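The Long Neck Problem
Why a part-filled balloon behaves so differently from a full one

Balloons are sold by diameter, which tells the buyer very little. A latex balloon at half its rated size is a different object from the same balloon at full size, and anyone who uses them for table games or classroom work should know what changes.

Rubber resists stretching most at the start. Once one part of the wall has given way, it thins and becomes easier to stretch than the part beside it, so the air keeps going to the same place. The upper body swells while the neck stays narrow and thick-walled. Stop early and the result is a teardrop with a long stem.

Fetero, which packs balloons for party shops, ships them in cartons of 2,016. Its sheets recommend storage in the dark and use within 60 days of opening the bag. Old stock loses colour evenness first, then stretch. Jillodley, the smaller of the two labels we bought for this piece, gives no storage advice at all.

Balancing on rubber

A taut crown is a poor shelf. It curves away in every direction and yields under load, so a hard object with sharp corners tends to rock. Light, soft pieces do better. Foam has enough give to settle against the curve, and latex has enough grip to hold it at a slight tilt.

Shape matters as well. On a teardrop the crown is small, and the piece has to sit close to the centre. A white bowl behind the balloon makes a useful backdrop, as both the outline and the shadow of the top piece are easy to read against it. 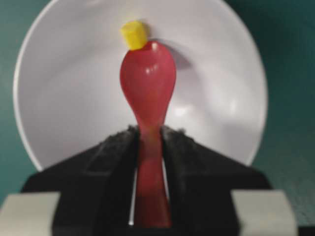 Colour and wall thickness

Red latex is a fair guide to stretch. Where the wall is seen edge-on the colour deepens, and where light passes straight through it pales towards pink. An uneven pale patch on a fresh balloon marks a thin spot – set that one aside.

For table work, inflate to 17 centimetres, let out a little air and wait 2 minutes before tying. Hold the stem, keep fingernails off the body, and place the top piece last.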